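# 左指のパッドだけが裂け、閉じ位置の判定がずれる

投稿:Yaryna Kravchuk/タグ:グリッパ、保守、把持不良

手持ち式の二指グリッパで、仕切り付きの透明プラスチック容器を扱う作業をしています。左指のゴム状パッドだけ傷みが進み、把持ミスが出るようになりました。
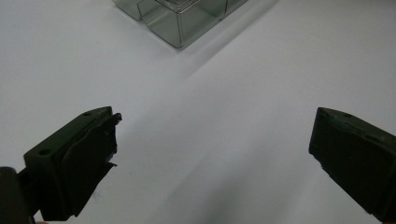
Sandrine Rousselから先にコメントがあり、パッドを替える前に指の平行度を測っておかないと、新品に替えた時点で原因がわからなくなるとのことでした。そのため、まだ交換していません。以下、現状です。

**構成**

- グリッパ本体:Stevik製、平行開閉、手動トリガ
- パッド:Hilexの黒、接着式。左右とも同じロット
- 開度の記録:トリガ軸のエンコーダから取得
- ログ処理:Mostetari(社内の収集ソフト)

**症状**

1. 左パッドは縁がぎざぎざに裂け、先端側と根元側に細い切れ端が飛び出しています。右は内側の下の角が少し欠けた程度で、面はほぼ残っています。
2. 容器の縁をつまんで持ち上げると、左側から滑って傾きます。落下は前回の点検以降で7回。
3. 全閉時の開度が0にならず、2 mm前後の値で止まることがあります。毎回ではありません。切れ端が間に折れ込んだときだけ起きているように見えますが、確認は取れていません。
4. 3の状態で「把持中」と判定され、何も持っていないのに次の工程へ進みます。困っているのは主にこれです。

前回の交換からの開閉回数は2,940回です。以前のパッドはこの回数では裂けませんでした。

試したことは次のとおりです。

- エンコーダのゼロ点を取り直した → 直後は正常、しばらくして再発
- アルコールで両面を拭いた → 滑りは変わらず
- 判定の閾値を上げた → 空把持の誤判定は減ったが、薄い縁をつかんだときに「把持なし」になる

知りたいのは、片側だけ裂ける原因の切り分け手順と、パッドの状態に左右されにくい把持判定の方法です。裂けた部分を切り落として当面使ってよいかどうかも教えてください。

---

### Clémence Pichon

まず使用の可否から。切り落としての継続使用は勧めません。切った箇所が新しい裂け目の起点になりますし、接触面積が減るので同じ力でも滑りやすくなります。加えて、破片が容器の仕切りの中に落ちた場合、後工程で見つけにくくなります。黒い破片でも、隅に入ると見落とします。

片側だけ裂ける場合、疑う順番は以下です。

**1. 指の平行度**

パッドを付けたまま測ると裂けの影響が乗るので、パッドを剥がして指の素地どうしで測ってください。先端と根元の2点にすきまゲージを入れ、差を記録します。先端側が先に当たるなら、パッド先端に荷重が集中しています。剥がす前に、感圧紙を挟んで一度閉じた記録も残しておくとよいです。剥がした後では取れません。

**2. 指の取り付けねじ**

指の取り付け部のねじを増し締めし、回った角度を左右で比べます。左だけ明らかに回るなら、緩みで指が傾いていた可能性があります。その場合は平行度の測定を増し締めの前後で一回ずつ行ってください。順番を逆にすると前の値が失われます。

**3. 容器の縁の当たり方**

成形品の縁やパーティングラインは意外に鋭く、ゴムを削ります。毎回同じ向きでつまんでいると、鋭い側に当たるパッドだけが減ります。容器の縁を指の腹でなぞって、引っかかる箇所があるか見てください(薄手の手袋着用のこと)。引っかかるなら、向きを180度変えた運用でしばらく回し、右側の減りが増えるかを確認します。

**4. 接着**

同じロットでも、下地処理が片側だけ不十分だと端から浮き、浮いた部分が引っかかって裂けます。剥がしたときに、接着剤が指側とパッド側のどちらに残るかを見ます。指側がきれいなら下地の脱脂不足が疑わしいです。

ゼロ点の件について。全閉位置でゼロを取っていると思いますが、パッドが挟まった状態で取り直すと、ずれをゼロとして覚えます。再発までに間があるのはそれで説明がつきます。パッドなしの機械端で基準を取り、パッド厚は定数で引くようにしてください。

---

### Kathleen Moynihan

うちはPerrinの厚手パッドに替えたら裂けなくなりました。ゴムが硬いので滑りやすくはなります。原因は調べていません。

> **Clémence Pichon:** 厚みが変わるので全閉の基準も変わります。閾値をそのままにすると空把持の誤判定が増えるはずです。
>
> **Kathleen Moynihan:** 閾値は使っていません。目視です。

---

### Benedicta Atinga

判定側についてだけ書きます。

開度の絶対値一つで「把持中」を決めているのが問題です。異物の2 mmと薄い縁の2 mmは、エンコーダからは区別できません。閾値をどこに置いても片方を取りこぼします。

手持ち式で力センサがない前提なら、次の組み合わせが現実的です。

- **閉じ終わりの速度**:対象物に当たると開度の変化が急に止まる。ゴムの切れ端を噛んだときは、つぶれながら緩やかに止まる傾向がある。ただし柔らかい対象物では使えない
- **再閉じ確認**:持ち上げる前にトリガをもう一段引き、開度の変化を見る。硬い縁ならほとんど動かない
- **空閉じ検査**:作業開始時に何も挟まず12回閉じ、全閉値の最大と最小を記録する。幅が管理値を超えたら作業を始めない

三つ目だけでも先に入れてください。今回のように間欠的に出る異常は、一回の空閉じでは見つかりません。管理値は新品パッドで同じ検査をして決めます。他所の値を流用しても意味がありません。

安全面では、判定が怪しいときに次へ進む設計のほうが先に直す対象です。Mostetariの側で「把持中」「把持なし」のほかに「不明」を設け、不明なら停止して作業者の確認を待つようにします。誤停止は増えますが、空のまま進んだ記録を後から探すよりは手間が少ないです。

過去のログも見直してください。全閉値がいつからずれ始めたかがわかれば、裂け始めの時期を絞れます。その期間の「把持中」は信用できないものとして扱うべきです。

> **Yaryna Kravchuk:** ありがとうございます。使用を止め、感圧紙、ねじ、平行度の順で測ります。ログの全閉値は生データが残っているので、開閉回数に対してプロットします。「不明」状態の追加は別件として起票しました。
>
> **Benedicta Atinga:** プロットするときは、ゼロ点を取り直した時点に線を入れておいてください。そこで値が跳びます。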